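Nisbet module, handout 4: bench rules for suturing with the arm

Before you start
- house rules are Caltstead's, read them, sign the sheet
- e-stop within reach of whoever is NOT driving
- new needle each pad, old ones in the sharps tub

While stitching
- hold the needle in the jaws, never by the tip
- keep both ends of the thread in veiw
- tails short, dont let them lie over the next knot
- lost sight of the needle = stop, say so

Needle in the tissue, knots down either side:

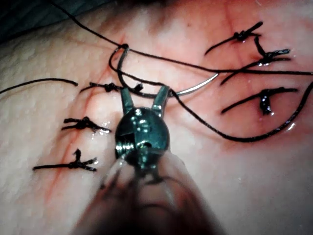
After
- count needles out loud, log it
- Trikum log sheets in by 5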